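Oiling a striped maple board, and how long before I can use it? 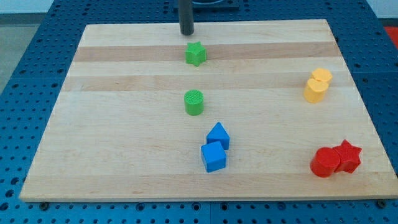 Burkesley, June 18, 2019

Posted by Minttu Jääskeläinen

I have a chopping board made of light maple strips, some of them a bit darker than the rest, glued up side by side. It was a present and it came with no instructions. I would like to use it for bread and vegetables. It has had no finish put on it that I can tell. When I wipe it with a damp cloth the surface goes slightly furry, and it feels rough for a day or so afterwards.

My mother used sunflower oil on hers and it always smelt a bit off by the end of the summer, so I don't want to copy that. The hardware shop in Phelan had three sorts of oil on the shelf and the man there could only tell me which was cheapest. Do I need a proper board oil? How many coats? And does the roughness mean there is something wrong with the wood?

I rent, so no shed and no power tools. I do have a sheet of fine sandpaper.

3 replies

Casimiro Llorente

Nothing is wrong with the wood. The fibres stand up the first time they get wet, and you have to knock them back before you oil it. Wipe the whole board with a damp cloth, both faces and all the edges, and stand it on its edge overnight. In the morning it will feel rough. Rub it down lightly with your fine paper, going along the grain and never across it. Then do the same again. After the second go it should stay fairly smooth.

Brush off the dust and wipe it with a dry cloth. Don't use a wet one at this point or you are back where you started.

For oil, get plain mineral oil of the food grade kind. Chemists sell it in small bottles and it is the same stuff as most of what is sold for boards. It doesn't go rancid like your mother's sunflower oil. It also doesn't dry, it just sits in the wood, so you have to top it up now and then. Put on plenty, leave it a few hours, wipe off what is left. I did 4 coats on mine over 2 days. Maple is quite close-grained and doesn't drink as much as beech, so if the last coat is still sitting on top in the morning you can stop.

Do both faces the same. If you only oil the top, the bottom takes up damp from the worktop and the board will cup. I did this to a nearly new one and it has rocked ever since.

You can use it the day after the last coat. Wash it by hand, stand it up to dry, and leave it out of the dishwasher. Oil again when it starts to look pale and dry. With mine that is every five or six weeks.

Helmi Nurmi

olive oil is fine, we have always used it

Seija Vuorinen

I wouldn't use olive oil. It may be all right if the board is washed and oiled every day, but most boards aren't, and it goes sticky.

I agree with most of what Casimiro wrote. I would add some beeswax at the end. Melt one part wax into four parts mineral oil in a jar stood in hot water, let it cool to a paste, and rub it on with a rag. Leave it overnight and buff it. Water beads up on it for a while and it feels nicer in the hand. Keep the jar with the lid on and it lasts ages.

If you go for linseed or tung oil instead, check the tin says it is suitable for food surfaces, and give it weeks to harden, not days. Boiled linseed from the paint aisle often has driers in it and I wouldn't put that near bread.

On smells, if you cut onions, rub the board with half a lemon and coarse salt, rinse and stand it up. Keep one face for onions and garlic and the other for bread. I put a small pencil mark on the edge of mine so I know which is which, and go over it again when it fades.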